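ロールスクリーンが下まで降りない／途中で止まる(2階 道路側の大窓)
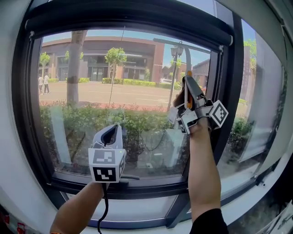
巻き上がった状態のスクリーン。操作用のひもがガラスの前に斜めに下がっている。

チケット番号：400
分類：建具・内装/日よけ
状態：解決済み
起票者：Poonam Kushwaha
対象：Vallisia 2階 道路側の大窓
製品：Fondar ロールスクリーン(ひも操作式、黒)
起票日：2023年1月25日

■起票内容

2階の道路側の窓についているロールスクリーンが降りません。ひもを引くと少し動きますが、手のひら一つ分ほど出たところで止まります。さらに引くと重くなり、手を離すとゆっくり巻き戻って元の位置に戻ります。

午後になると向かいの建物のほうから光が入り、机の画面が見づらくなります。今は机の向きを変えてしのいでいますが、来客のときに使う席なので、早めに直したいです。

先週までは普通に使えていました。最後に下まで降ろしたのが誰かは分かりません。

自分で確認したこと
・ひもを左右どちらに引いても同じ
・窓枠や桟に生地が当たっている様子はない
・隣の小窓の同じ型は正常に動く
・ひもに結び目はない

■設備担当 返信1

連絡ありがとうございます。いくつか教えてください。

1. 止まるときに音がしますか。カチッという音か、こすれるような音か。
2. 降りてきた生地の下端は水平ですか。左右どちらかが先に下がっていませんか。
3. 最近、窓の清掃やブラインドの取り外しをしましたか。

分かるまで、ひもを強く引かないでください。この型は操作部の中の樹脂の歯車が欠けることがあり、そうなると部品交換になります。

■起票者 返信1

1. こすれる音がします。カチッという音はしません。
2. 右が先に下がります。目で見て分かるくらい斜めです。
3. 清掃は年末に入っています。スクリーンを外したかどうかは聞いていません。

もう一点、ひもがまっすぐ下に垂れず、斜めになっています。以前からこうだったかは覚えていません。

■設備担当 返信2

右が先に下がるなら、生地が巻き取りパイプに斜めに巻かれている可能性が高いです。巻きがずれると端が筒の内側に当たり、途中で止まります。こすれる音とも合います。

ひもが斜めなのは、下の固定具から外れているか、どこかに引っかけたままになっているかのどちらかだと思います。窓の下の白い台のあたりに、ひもを留める小さな部品がないか見てください。

次の手順を順番に試してください。脚立は使わず、床に立ってできるところまでで結構です。

手順A
1. ひもをどこにも引っかけず、自然に垂らす。
2. 片手でひもを軽く張り、止まるところまでゆっくり降ろす。
3. 下端の棒の左側を指で軽く下に引き、左右をそろえる。
4. そろえたまま、ゆっくり巻き上げる。
5. もう一度降ろし、止まる位置が変わったか見る。

■起票者 返信2

手順Aをやりました。

固定具は窓の下にありました。ひもは通っていませんでした。

1回目は止まる位置が変わらず。2回目で少し下まで来るようになり、3回目で窓の半分の手前まで降りました。そこから先は同じように止まります。斜めになるのも少しましになりましたが、まだ右が先です。

手を離すと巻き戻るのは変わりません。

■設備担当 返信3

位置が変わったので、歯車はおそらく無事です。原因は巻きずれと見て進めます。

手を離すと戻る件は別の原因かもしれません。この型はばねの力を使って巻き上げを軽くしており、ばねの巻きが強すぎると、止めても戻ることがあります。清掃のときに一度外して、付け直すときにパイプを回してしまうとそうなります。

ここから先は筒を開ける作業になるので、現地に行きます。それまでは巻き上げたままにしておいてください。

持参するもの
・脚立
・プラスドライバー
・薄手の手袋
・マスキングテープ
・交換用の操作部(念のため)

■清掃会社への確認

Chauhan に電話で確認。年末の作業で、道路側の大窓はガラス上部の拭き取りのため本体を一度外したとのこと。戻したあとの昇降確認は「上げた状態で見ただけ」という回答。降ろしての確認はしていない。

以後、外した場合は下まで降ろして確認するよう依頼した。先方了承。

■現地作業記録

作業者2名。所要67分。

(1) 作業前の状態
上まで巻き上がった状態。ひもは固定具に通っていない。降ろすと窓の半分の手前で停止。右下がり。

(2) 本体の取り外し
取付金具は全部で6か所。うち左端の1か所が正しく噛んでおらず、本体の左側がわずかに浮いていた。本体が水平でないため、巻くたびに生地が片側へ寄っていたと考えられる。

(3) 巻きの確認
床に養生シートを敷き、生地を全部引き出した。右端に筒と擦れた跡があり、白っぽく毛羽立っている。裂けはなし。下まで降ろしても室内側からはほとんど目立たない位置なので、生地の交換は見送り。

(4) 巻き直し
生地の左右をそろえ、マスキングテープで仮の目印をつけながら巻き直した。1回目は途中でまたずれたためやり直し。2回目でそろった。

(5) ばねの調整
ばねの巻きが強い側に入っていた。いったん全部ゆるめ、説明書の標準値である7回転に合わせた。手を離しても戻らないことを確認。

(6) 取り付け
全金具の噛み合わせを一つずつ手で揺すって確認。水平器で本体の水平を確認。

(7) ひもの固定
ひもを窓下の固定具に通した。垂れ方はまっすぐになった。

(8) 動作確認
上から下まで10往復。停止、巻き戻り、異音なし。下端の左右差は目視で分からない程度。

交換用の操作部は使わず、持ち帰り。

■設備担当 返信4

作業が終わりました。原因は次の二つです。

・左端の取付金具が外れかけていて本体が傾き、生地が片寄って巻かれていた。
・付け直しのときに、ばねが標準より強く巻かれていた。

使うときのお願いです。ひもは固定具から外さないでください。外れたまま斜めに引くと、操作部に横から力がかかります。降ろすときは途中で手を止めても大丈夫ですが、最後まで降ろし切ったあとにさらに引くと、逆向きに巻き始めることがあります。下端が窓の下の台に触れる手前で止めてください。

数日使ってみて、また斜めになるようなら知らせてください。

■起票者 返信3

確認しました。下まで降ろせます。途中で止めても戻りません。

一つ質問です。窓を開けて換気するとき、スクリーンは上げておいたほうがいいですか。今までは半分降ろしたまま開けていました。

■設備担当 返信5

上げておいてください。風で生地があおられると片側に力がかかり、また巻きがずれます。光が気になる時間帯は、先に換気を済ませてから降ろすのがよいと思います。

■起票者 返信4

分かりました。席を使う人に伝えておきます。

その後、毎日上げ下げしていますが、斜めにはなっていません。こすれる音もなしです。閉じてもらってかまいません。

■クローズ時メモ

・原因：取付金具の噛み合わせ不良、ばねの過巻き
・対応：本体の再取り付け、生地の巻き直し、ばね調整、ひもの固定
・交換部品：なし
・費用：なし(社内作業)
・残件：生地右端の擦れ跡。6月の定期点検で広がりがないか見る。広がっていれば Cumby に生地のみの見積もりを依頼する。
・横展開：同じ時期に清掃が入った他の窓も昇降を確認。隣の小窓は異常なし。階段側の窓はひもが固定具から外れていたので通し直した。動作は問題なし。

■同じ症状が出たときの確認順

今回の内容をもとに、受付用の確認順を更新した。

1. ひもが固定具に通っているか。
2. 降ろしたとき、下端が水平か。斜めなら巻きずれを疑う。
3. 音の種類。こすれる音は生地の接触、カチカチと繰り返す音は操作部の歯車。
4. 手を離したときに戻るか。戻るならばねの巻きすぎ、逆に巻き上げが極端に重いならばねの不足。
5. 直近の清掃や取り外しの有無。
6. ここまでで左右差だけが残る場合は、手順Aを3回まで試してもらう。それ以上は繰り返さず、現地作業に切り替える。

手順Aで下端の棒を引くときに、生地そのものをつかむ人がいる。しわが残るので、棒の部分を持つように電話口でも伝えること。

関連：階段側窓のひも外れ(対応済み)、会議室スクリーンの下端棒キャップ紛失(部品待ち)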